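# Wanted: someone to look after our gripper cell (real one and simulated one)

Hello! I'm Lucinda, I run the small automation side at Grindico, and I'm looking for a person to take over the day-to-day care of one robot cell. Just the one. It's called Kakness, after the street it was first bolted down in, and it has a two-fingered parallel gripper that I've grown far too fond of.

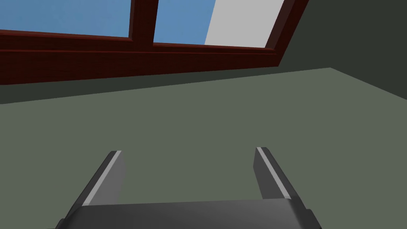 The job is split down the middle. Half your week goes on the physical cell in our Whitfield workshop, and the other half goes on its simulated twin, where we try every new grip before we let the real arm have a go. The two need to agree with each other, and at the moment they drift apart whenever I'm busy (so, most weeks!).

**What you'd be doing**

- Checking the gripper at the start of each shift: fingers fully open, fully closed, open again, and listening for anything gritty
- Changing finger plates when the edges wear, then measuring the new ones and putting the numbers into the model
- Re-zeroing the arm after any knock, even a little one
- Cleaning and greasing the slides every 2000 cycles, and writing it in the book
- Keeping the simulated room tidy, with the camera on the wrist where the real one is and the gripper opening to the same width
- Answering the phone when Jalen on nights rings to say it's stopped with fault 818 again

About 818. It's our own code and it means the fingers didn't reach the position they were told to reach. Usually it's swarf in the left slide, sometimes it's the cable where it bends at the wrist, and once it was a finger plate I'd fitted the wrong way round. I'll show you all of it. If you like that kind of puzzle you'll get on well here.

**Who I'm hoping for**

You've looked after some sort of machine before. It could be a robot, but I'd be just as pleased with packaging lines, printing presses or farm kit. You can use a torque wrench and you write down what you did. For the simulation side you'll need to be able to edit a config file without panicking, and a bit of Python would be lovely. I can teach the rest, and Mortimer Dunleavy, who built the twin, has promised to spend your first 2 weeks sitting next to you.

You do need to be all right with kneeling and reaching, as the base bolts are in a silly place and the guard door only opens one way.

**The practical bits**

It's a permanent job, four days a week, with early starts on two of them. Pay depends on what you bring, so please ask me and I'll give you a straight figure on the phone. There's parking, the bus stops at the gate, and the kettle is good. You'd be joining a team of 13, most of them on the Sarero line next door, and you'd answer to me.

We had a first go at filling this in September and I wrote such a stiff advert that hardly anyone replied, so please don't be put off if you saw that one. It's the same job.

**How to apply**

Send me a page about a machine you've kept running and one fault that took you ages to find. A CV is fine too but I'll read the page first. Soledad Castellanos on reception will pass anything on if you'd prefer to drop it in by hand, and you're welcome to come and see the cell working before you decide. Afternoons are best, once the morning checks are done.

Lucinda Esposito
2023-10-03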